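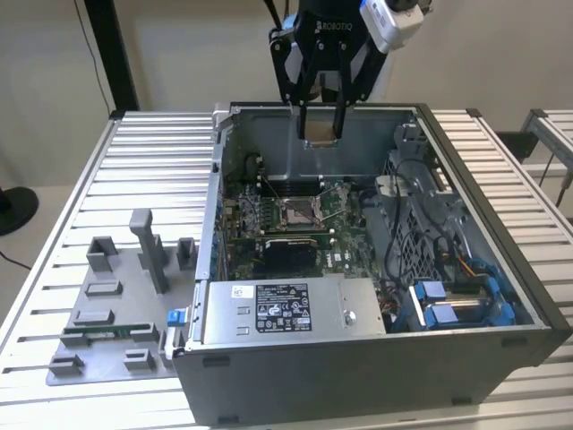 Namodia Forums > Hardware > Desktops and towers
Dell tower, swapping the processor, a few questions before I fit it
Started 2025-11-21

paiva_k
I've got a Dell tower on its side with the panel off. The cooler is out and the old processor is out too, so the socket is empty. Drives are still in their blue carriers, power supply is still in, one expansion card still in its slot. Replacement chip came from Zetico.

Questions:
Do I need to take the power supply out to get decent access?
Is it worth updating the BIOS first? I didn't, and now it's in bits.
How much paste?

Tower will be used for spreadsheets and a bit of photo work.

oldsolder
You should have done the BIOS with the old chip in. If the board doesn't know the new one it won't start, and you'll be putting the old one back to do the update. Check the version against the list for your exact model before you go any further.

Leave the power supply where it is if you can reach the socket. Unplug it from the wall and hold the power button in for a few seconds.

marrowfat
I'd take the supply out. On a lot of these there's a blue release tab at one end and it comes away without much fuss. Gives you room for your hands and you can get the dust out while you're there. I did mine in August and was glad of the space.

oldsolder
More cables to disturb for no gain. The socket is in the middle of the board.

marrowfat
Depends on the size of your hands.

paiva_k
I'll leave it in for now. I can get at the lever fine.

Checked the BIOS list. The chip is on it, but only from a later version than I think I had. I wrote the version down in August and I can't find the bit of paper.

tealeaf100
Try the old chip again then. Ten minutes' work, and you don't need fresh paste on it if you're only going into the setup screen.

oldsolder
Please don't run it dry. Put a bit of paste on and clean it off afterwards. Paste costs next to nothing.

tealeaf100
I've done it for a minute or two and it was fine.

oldsolder
I'm sure you have. I still wouldn't tell someone else to do it.

nelunberg_repairs
We do a fair few of these at the shop. The order we work in:

Bracket fully open before the chip goes anywhere near the board. 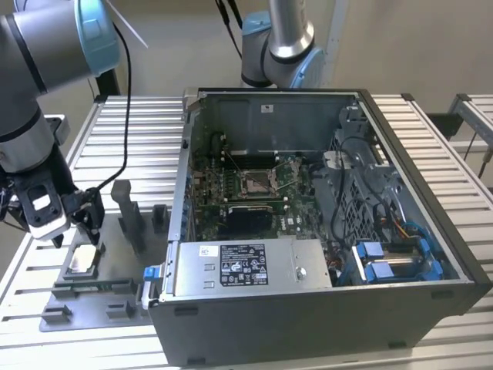
Hold the chip by its edges only. Match the small triangle on the corner to the mark on the socket, then lower it straight down. Don't slide it about and don't press on it. Close the bracket and push the lever down. The lever will feel stiff, and people often stop halfway when they feel that.

Have somewhere proper to put the chip down as well, with the metal side up. A shaped holder or the plastic shell it came in will do. I've had one brought in with bent pins in the socket from a chip dropped in at an angle, and that was a new board.

Paste: a blob the size of a pea in the middle.

marrowfat
I spread mine with a bit of card.

nelunberg_repairs
Fine too, if it's even.

paiva_k
Thanks. Old chip back in with a bit of paste, cooler on, started first time. BIOS was well out of date. Updated it, shut down, everything off at the wall again.

New one is in now and it boots. It did show error 1016 once at the start, then asked me to press a key and carried on. Hasn't come back after 4 restarts.

oldsolder
Don't know that code. Look it up in the manual for your model. If it doesn't come back I'd leave it alone.

marrowfat
Did you take the power supply out in the end?

paiva_k
No. Scraped a knuckle on the drive cage though.

tealeaf100
What are the temperatures like?

paiva_k
Haven't looked yet. Will leave it running over the weekend and post them on Monday.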